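搬进来的时候,我对那块实木台面是有感情的。看房那天它刚上过油,灯一打,橡木纹路泛着蜜色,我当场就在心里把房租涨价的空间让给了房东。后来房子干脆买下来了,台面也就归我了,连同它水槽边那一圈发黑的地方。

发黑的地方看房那天也在,只是上面摆了一盆罗勒。罗勒搬家时被前房东带走了。

这篇讲我怎么把它打磨掉、重新上油,以及中间干的几件蠢事。上一篇讲换水龙头,有人抱怨太长,这篇应该更长,先打个招呼。

## 先搞清楚黑的是什么

我一开始以为是霉。拿厨房清洁剂喷,喷完用百洁布擦,擦得胳膊发酸,黑的还是黑的,旁边好的地方倒被我擦白了一片,于是从一个问题变成两个问题。

后来才弄明白,橡木里有单宁,碰到铁和水就会变黑,跟墨水差不多是一个道理。古人拿这个写字,我拿这个做台面。水槽边上前房东大概常年放着一只铁锅,或者钢丝球,总之有铁,有水,时间管够。这种黑斑往木头里走,有深有浅,表面怎么擦都没用。

分辨的办法很土:找个不显眼的黑点,用80目砂纸手磨几下。如果磨掉一层就变淡,那是表面的脏或者霉,运气好。如果磨掉一层还是那么黑,只是形状变了,那就是铁斑。我的形状变了,从一只鸭子变成一只胖一点的鸭子。

铁斑可以用草酸处理。草酸就是所谓的木材漂白剂里的一种,粉末,兑温水刷上去,等它自己变淡,再用清水洗几遍。有毒,要戴手套和护目镜,干了以后的残留粉末千万不能直接打磨,吸进去很难受。这一点包装上写得很小,我写大一点:**先洗干净,再碰砂纸。** 还有,台面上要放吃的,多洗两遍没有坏处。

## 要不要干脆换一块

认真考虑过。我去 Kwiatkowski 问了价,就是环岛后面那家木料行,门脸像修车铺,进去以后也像修车铺,只有闻起来像木料行。柜台后面的人听完我的描述,在计算器上按了一阵,把计算器转过来给我看:346,欧元,不含切水槽孔,不含送货,不含他叹的那口气。

我问切水槽孔多少钱,他说你自己不能切吗。我说能。我不能。

回家路上我又算了一遍:旧台面拆下来要断水、拆水槽、把灶台抬出来,墙边那条玻璃胶得一刀一刀割,割完瓷砖会不会跟着下来看缘分。墙上的砖是前房东自己贴的,他贴砖的水平和他摆罗勒的水平相当。所以决定修旧的。台面本身有厚度,够我磨很多回,哪怕以我的手艺。

顺便说一句买的时候怎么看厚度:有些所谓的实木台面是薄皮贴在刨花板上的,那种绝对不能这么磨,磨两下就到底了。去看水槽孔的切口,或者柜门打开从底下看端面,木纹从上到下是连着的,就是实木。指接板也算实木,接缝处纹路会断开,看上去像拼图,可以磨。

## 打磨,或者说厨房里下雪

工具是一台偏心圆振动砂光机,借的。砂纸买了80、120、180三种。网上有人一路磨到400,说手感像丝绸。手感是好,可是磨太细了油吃不进去,浮在表面,过两天摸上去发粘。硬蜡油和大部分桐油类的东西,磨到150到180就该停手。我第一次就磨过了头,后面会讲到,先不剧透自己。

顺序如下:

1. 清空厨房。我的意思是清空。凡是没收走的东西都会落一层粉,包括你以为关好的抽屉里的东西。
2. 用塑料布把门口封起来,胶带贴四边。我只贴了上面一边,觉得塑料布自己会垂下去。它是会垂下去,然后随风飘。
3. 80目把旧的涂层和黑斑边缘磨掉,顺着木纹走,机器不要压,让它自己的重量干活。
4. 吸尘,湿布擦,等干。
5. 草酸处理黑斑(见上),洗净,等一夜。
6. 120目,再吸尘。
7. 湿布擦一遍让木毛竖起来,等干,180目轻轻带过。

第三步里有个词叫“不要压”,所有教程都写,我也看了所有教程。但当你面对一块黑斑,手里有一台嗡嗡响的机器,你会压的。压完的结果是黑斑处出现一个浅坑,平时看不见,早上太阳从侧面照进来的时候,清清楚楚,像一个碟子。水洒上去会自动往那边流。我后来把周围也磨低了一些,让坑变成一个缓坡。现在水流得比较优雅。

靠墙那条边机器够不着,剩下窄窄一溜,得手磨。找一块小木头包上砂纸,长度合手就行。水槽边的弧形我是用砂纸裹着半截胡萝卜磨的,软硬正合适,胡萝卜后来没有吃。
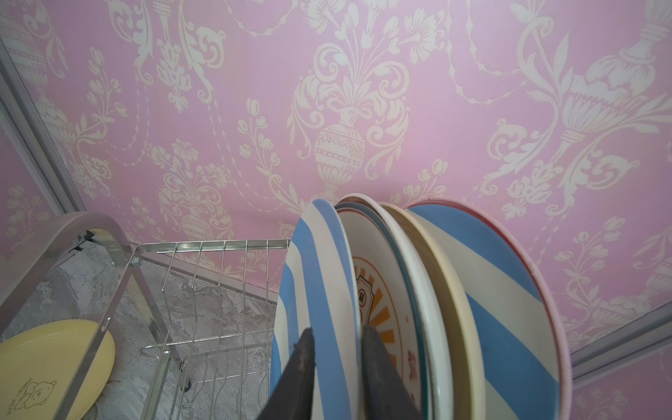

Pádraig Quinlan 在上一篇底下留了言,他听说我要用草酸,劝我别急着动手:他家台面的黑斑漂完第一遍看着没什么变化,他以为不灵,又连刷了三遍浓的,第二天起来整片白得像泡过的骨头,跟旁边的颜色再也接不上了。他的建议是刷一遍,睡一觉,早上再决定。另外他还说,要漂就从墙边漂到台面前沿,整条一起来,只漂黑的那一块,最后会得到一块白的。

这条留言我是刷完第一遍以后才看到的,当时正在兑第二遍。我把碗放下,去睡觉了。早上起来淡了一大半,胖鸭子只剩一个轮廓,要知道它在那里才看得出来。于是第二遍兑得稀一点,整条刷过去。Pádraig,谢谢,你那块骨头没有白泡。

他问我为什么不干脆全涂成深色把黑斑盖掉。想过,也试过,在一块边角料上。深色油确实盖得住,可是我那厨房朝北,窗户又小,深色台面一上,像在矿井里切葱。

## 选油

这一段可能会得罪人,木工论坛上为了油能吵到管理员锁帖。

大致分几路。一路是食品级矿物油,药店就有,便宜,没味道,永远不会干,所以也永远要补。菜板用这个很好,台面用这个等于领养了一只宠物。一路是亚麻油、桐油这种会固化的,慢,纯桐油一层要等好几天,有坚果味,对坚果过敏的人家要多问一句。还有一路是硬蜡油,油和蜡混在一起,固化以后表面有一点保护,局部坏了可以局部补,价格让人想起自己并不是那么爱木头。

最后是清漆。清漆防水最好,直到它破了一个口子为止。水从口子钻进去,在漆膜底下慢慢发黑,要修只能整块磨掉重来。前房东在水槽附近刷过一点清漆,我磨的时候磨出来的,只刷了那一圈。我现在怀疑铁锅是冤枉的,至少是从犯。

我买的是 Ovach 的哑光硬蜡油,小罐,选它的理由是店里只剩这一种哑光。罐子上写每遍要薄,“极薄”,加了粗体。我当时理解的极薄,和它理解的极薄,中间差了半罐。

## 第一次上油:失败

用白色的无绒布蘸油,顺木纹推开,等一会儿把浮油擦掉,这是正常流程。浮油一定要擦掉。我擦了,自认为擦了。但前面说过,我那次磨到了240,表面滑得能照出我的得意,油吃不进去,擦掉的又不够,第二天早上摸上去像刚贴过胶带。

第三天还是像。

第三天晚上我把手机放在台面上,拿起来的时候它犹豫了一下。

我给自己找了不少借口:室温低,湿度大,罐子可能过期。温度倒真的有关系,罐子上要求20度以上,我厨房四月份的早晨谁也不会这么形容。可是主要原因还是我磨太细、涂太厚。解决办法是用松节油类的溶剂把粘的那层擦下来,擦到布上不再变黄,晾两天,再从120目重新开始。也就是说,倒退到上面的第六步。我妻子问进度,我说大概百分之七十,她看了一眼台面,说昨天也是百分之七十。

有一件必须严肃讲的事:**擦过油的布不能团起来扔垃圾桶。** 含干性油的布会自己发热,团在一起热散不出去,会着火,没有火源也会着。摊平,挂在室外晾硬了再扔,或者泡在水里、装进带盖的金属罐。我家晾衣绳上那一个礼拜挂满了黄渍斑斑的破布,对面邻居看我的眼神很关切。

## 第二次上油:及格

这回老实了,磨到180停手。吸尘吸了两遍,又用微湿的布擦掉浮灰,等干透。借来一只小暖风机吹着,等温度上来才开罐。

手法上换了一个:不直接往台面上倒,布上蘸一小团,像给皮鞋上油,一段一段来。每段推开以后等15分钟,换一块干净的布使劲擦,擦到手感是干的、看上去几乎什么都没涂。你会觉得浪费时间,觉得根本没涂上去。对了,就应该这样。

背面和端面也要涂,能够到的地方都涂。上面一面封住了、底下敞着,木头两面吸潮不一样,会翘。水槽孔的切口尤其要多喂几遍,端面像吸管一样,来多少喝多少。前房东的切口是裸的,一滴油没见过。我躺在柜子里仰着头给它刷油,油顺着手腕流进袖子,那一刻我对罗勒先生产生了一些不体面的想法。

第一遍之后隔夜,用很细的尼龙布轻轻蹭一下,再上第二遍。水槽那边上了第三遍。之后至少两天别沾水,一个星期别放重东西,别铺布。我们那几天在卧室的窗台上吃饭,把电热水壶插在走廊里。走廊煮的咖啡味道没什么不同,就是总有人绊到线。

## 玻璃胶

所有人都会忘的一步,包括我。台面和墙之间、水槽和台面之间的旧胶,磨的时候多半已经被砂光机啃得参差不齐,得全部割掉重打。油没固化之前打胶是粘不住的,我等了五天,算是整个工程里最有自制力的表现。

打胶之前两边贴美纹纸,胶打完抹平,趁没结皮把纸撕掉。纸要往外斜着撕。我直着往上撕,其中一段甩到了柜门上,留下一道很有力度的笔触。

水槽底下那一圈也要补。有一种做法是把水槽整个抬起来,底下打胶再放回去,我的水槽很沉,我的腰很贵,所以只做了外圈,将来要是再黑,责任在我,先记下来。

## 账

材料加在一起花了54欧多一点,油占了一多半,砂纸比想象中费,主要费在我磨了两回。松节油那一项属于学费。时间没法算,中间还有好些天是在等它干,顺便等自己消气。

比起一块新台面还是省了不少,但如果把我在店里来回跑的油钱算上,我就不想算了。

## 之后怎么伺候

几条目前为止试下来的:

- 铁器不过夜。铸铁锅湿着往上一放,第二天一个完美的黑圈,磨都舍不得磨。钢丝球请它离开厨房。
- 洒了水随手擦,尤其是水槽后面那条缝。我在那里搭了块抹布,后来发现湿抹布搭着比水还坏,又拿走了。
- 不用含氯的清洁剂,也别用醋。普通洗洁精兑稀了,拧干的布,够了。
- 滴几滴水看看,水珠立得住就没事。摊开了、颜色往下沉,就该补油了。水槽边每年补一次大概跑不掉,别处可以懒一点。
- 热锅要垫东西。这条是写给我自己看的,灶台左手边那个浅棕色的弧形是完工后第九天的作品。

## 几个来不及塞进正文的问题

有朋友问偏心砂光机和平板砂光机差多少。平板的磨完会留小卷圈,上油以后全显出来,像有人在台面上练书法。能借到偏心的就借偏心的。

还有问 Pallance 卖的那种台面翻新套装好不好用。我没用过,只在货架前站了很久。一盒里有一小块砂纸、一小瓶油、一副手套,说明书折得比前三样加起来都厚。如果只是表面有点干、没有黑斑,可能够用,有黑斑肯定不够。手套看着不错。

草酸哪里买:我的是从 Derkodlow 网购的,做木船养护的那种店,甲板也会发灰发黑,他们用量大,袋子也大。剩下的够我漂到退休。密封放在高处,贴好标签,别放在任何会让人联想到糖的容器里。

眼下台面是那种很淡的、有点发干的橡木色,没有看房那天那么蜜。鸭子还在,阴天看不见。妻子买了一盆罗勒回来,问放哪里,我说除了那里哪里都行,她就放在了那里。

下一篇可能写柜门铰链,它们最近开始自己开门。也可能先写那块被我甩了玻璃胶的柜门,看哪个先惹到我。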